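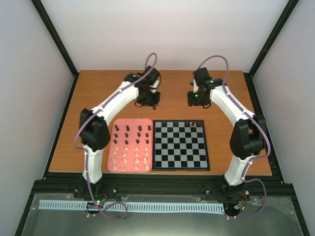
A dark chess piece above a brown wood-grain tabletop.

Columns > Opinion > Games and Leisure

Let the beginners take their moves back

By Nermin Uysal

4 comments | 9 shares

My aunt Kevser taught me chess at her kitchen table in Brorkness, in a February so wet that the buses stopped before tea, and she let me take back every single move I regretted. I must have been a dreadful opponent. I would push a pawn, see her eyebrows go up, and snatch it home again, and she would pour more tea and wait.

I mention it because our club has been having a long argument over touch-move, the rule that says if you touch a piece you must play it. Erdal Işık, who runs the beginners' evening and whom I like very much, wants it applied from the first week. His feeling is that children pick up bad habits quickly and lose them slowly, and he has taught around 200 of them, so I don't brush that aside.

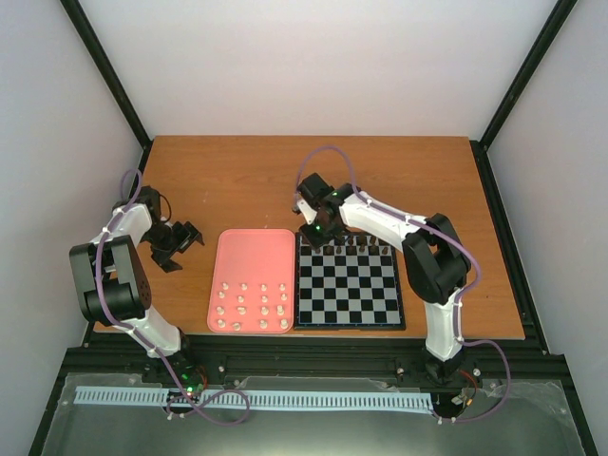
But I do think he's wrong about the first few months. A child of seven who has just lost her queen to a slip of the fingers hasn't learned anything about queens. She has learned that chess is a place where grown-ups tell you off, and the following week she's at swimming instead. I've watched it happen (my own nephew, I'm sorry to say, is now a very good swimmer).

Erdal says a tournament won't be so kind, and of course it won't. Let them meet the rule when they enter one, then, and practise it for a fortnight beforehand. Eylül Gündoğdu began with us on take-backs and had the strict rule sorted in 2 evenings, grumbling all the way.

I'd keep the clocks in the cupboard a while longer too, but that's another column, and I've already had one stern letter about clocks this year. For now I'd only ask the club to try it my way until Easter. Bring a flask, sit down opposite someone small, and when the hand comes creeping back for the bishop, look out of the window for a moment.

Recent in Opinion
In praise of the slow draw
Why I still write my moves in pencil
The library needs its big tables back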